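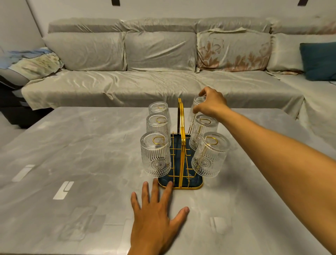
Pressglas
Pressglas ist Glas, das in zähflüssigem Zustand in eine Form gegeben und mit einem Stempel in diese hineingedrückt wird. Die Form gibt dem Gefäß seine äußere Gestalt, der Stempel die innere. Verbreitung fand das maschinelle Verfahren in den 1820er-Jahren, zunächst in den Vereinigten Staaten, wenig später auch in Europa.

Herstellung
Ein abgemessener Glasposten fällt in die vorgewärmte Metallform. Nach dem Pressen wird das Stück entnommen und im Kühlofen langsam entspannt. An den Stoßstellen der Formteile bleiben oft feine Nähte zurück – bei älteren Stücken sind sie ein wichtiges Erkennungsmerkmal. Eine Feuerpolitur kann sie abschwächen.

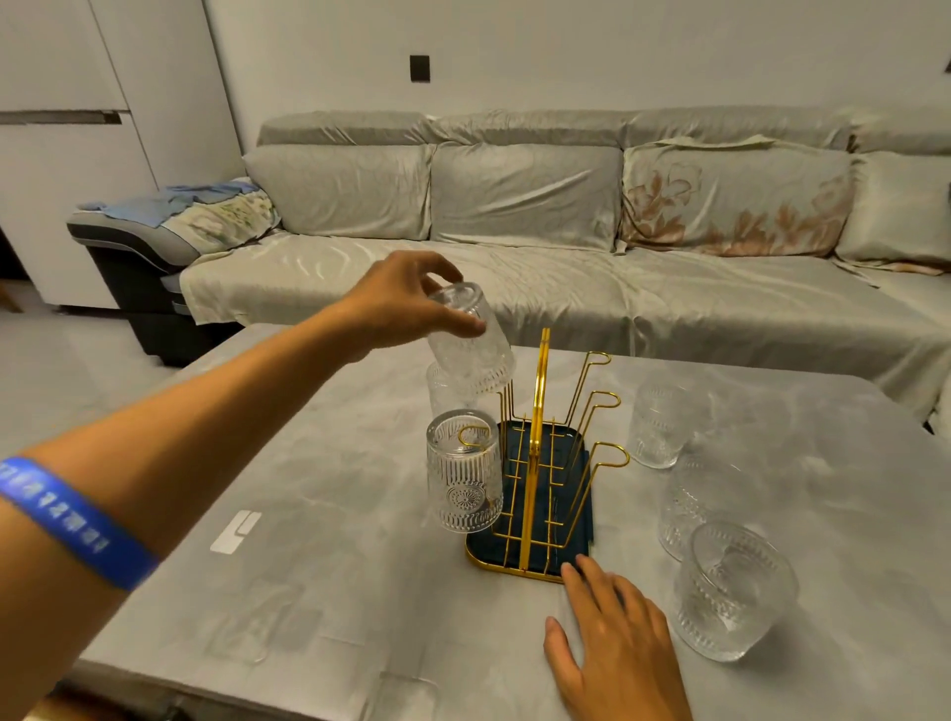 Weil sich der Stempel nach oben herausziehen lassen muss, sind gepresste Gefäße innen zylindrisch oder zum Rand hin erweitert. Bauchige Formen mit engem Hals werden geblasen oder im Press-Blas-Verfahren gefertigt.

Regionale Produktion
In Brorkville arbeitete die Glashütte Vermeulen mit 37 Pressen. Ihr Musterbuch verzeichnet 638 Formen, darunter 23 für Salzfässer. Die Hütte Jestach übernahm später einen Teil der Formen. 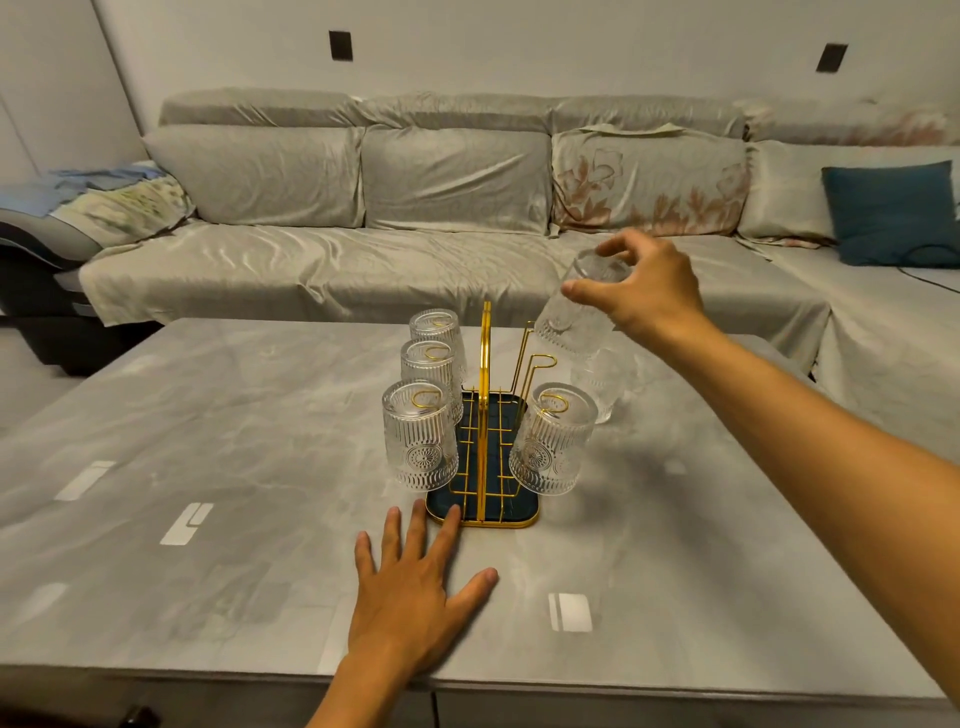
Das Musterbuch wurde von Griet Van Rooij bearbeitet. Ihre Zuschreibungen gelten als gesichert, mit Ausnahme der Serie »Plutero«, deren Herkunft umstritten ist.

Siehe auch: Hohlglas, Kristallglas, Glasschliff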